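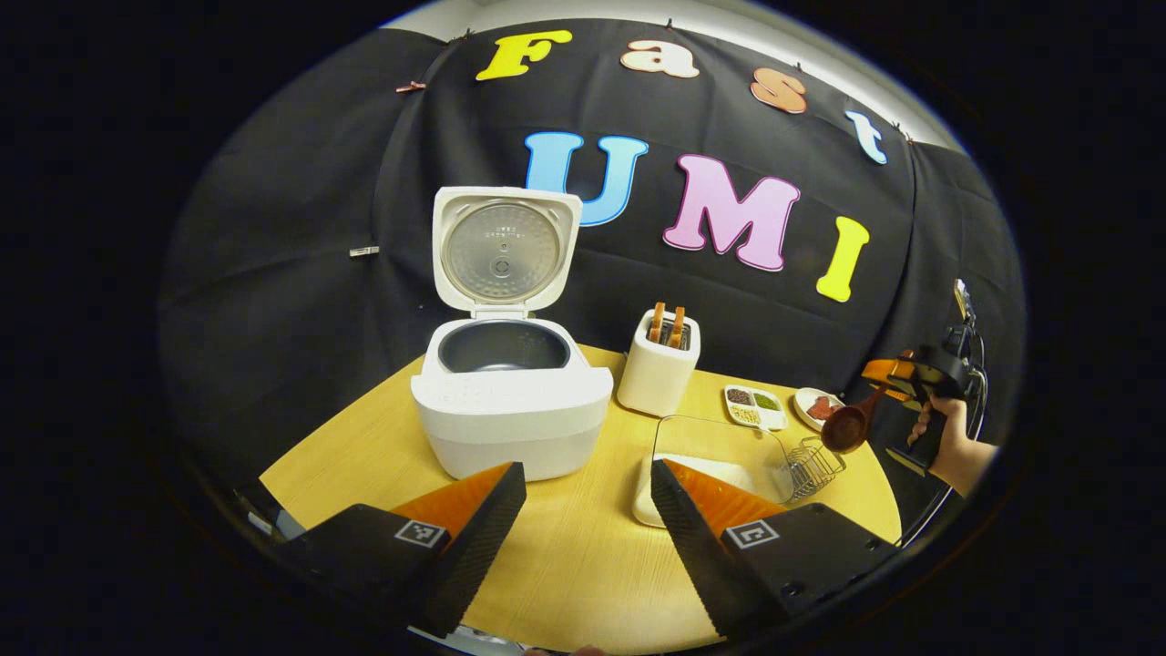 I've owned a rice cooker for years and I'm embarrassed to say how long I used it wrong. Well, maybe wrong is strong. I dumped in rice, filled it with tap water up to wherever felt right, hit the button and walked off. Sometimes it came out great and sometimes it came out like wallpaper paste, and I blamed the rice.

Then my friend Hsin-yi Fu stayed with me in February and watched me do it. She didn't say a word until I started scooping straight out of the bag with a coffee mug, and then she very gently took the mug away.

So now I rinse! In a bowl, with my hand swishing around, until the water stops looking like milk. I used to rinse in the inner pot itself, but the nonstick on my last one got scratched up and I'm being nicer to this one. I also dry the outside of the pot before it goes back in, every time, even when I'm starving.

The other thing I changed is the cleaning. When the lid is all the way up you get a good look at that round metal plate underneath, with the valve in the middle, and mine used to get a starchy film on it that I pretended not to see. I wipe it down after dinner now while the lid's up anyway. If I've made porridge I go over it twice (porridge gets everywhere, I don't know how).

White appliances, by the way. I went for a white cooker and a white toaster because I wanted them to look like they belonged together, and I do love them side by side on the light wood. They also show every drip of soy sauce. Chih-ming Chuang told me to buy black and I didn't listen, and he brings it up whenever he's over.

The toaster is the small upright kind with two slots, and two slots is fine for me. I like my toast golden and a bit darker at the crust, which on mine is one notch past the middle. I eat more toast now than I did before I had rice sorted out — go figure.

What has helped most with weeknight cooking is the little divided tray. It has three compartments, so I put out three things to sprinkle, usually something red, something green and something pale, and then whatever I'm making gets a pinch of this or that without me digging through the cupboard with greasy fingers. On meat nights I put the slices on a small plate next to it, season them right there, and they go in the pan as soon as the rice clicks over to warm.

I still want a better spot for the wire mesh basket. It's handy for washed greens, but it doesn't stack with anything and the glass dish won't sit inside it or under it. For now they live next to each other. If you've found a shelf that works for awkward shapes like that, leave me a comment, I'm going to the store in Fillthorpe this weekend and I'd like to have a plan before I get there.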